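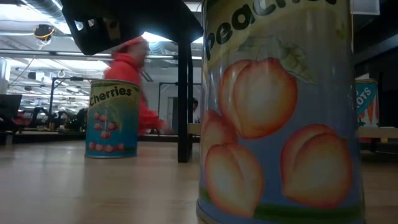 Fig. 27. Tall and small cans on the tabletop: peaches and cherries

Sorting your cans by height

Now for the fun part of your Hadska larder set!

1. Stand every can upright on a table, labels facing you.

2. Put the tall ones (peaches, say) in one group and the small ones (cherries) in another.

3. Load the tall cans on the bottom shelf first. It takes cans up to 82 mm across.

Note: wipe the metal rims before loading.

Caution: never use dented or bulging cans.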